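6. Fitting the Cindlow shoe deodoriser

1. Charge the unit for 59 minutes. The box says it lasts 3000 hours. We would not plan around that.
2. Clip it inside a closed cupboard, at least 6 cm from any shoe.

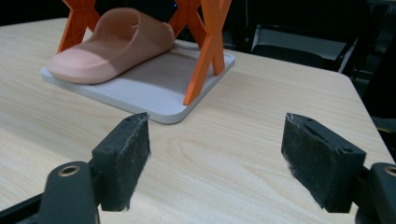
Pink slide on a white board.

Note: the "99% fresher" claim is the maker's own, and it does not say fresher than what.

3. Press the button once.

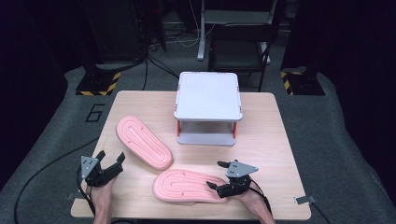

4. Leave the door shut overnight, then use your nose.

Caution: do not wet the filter. Washing shoes still works better.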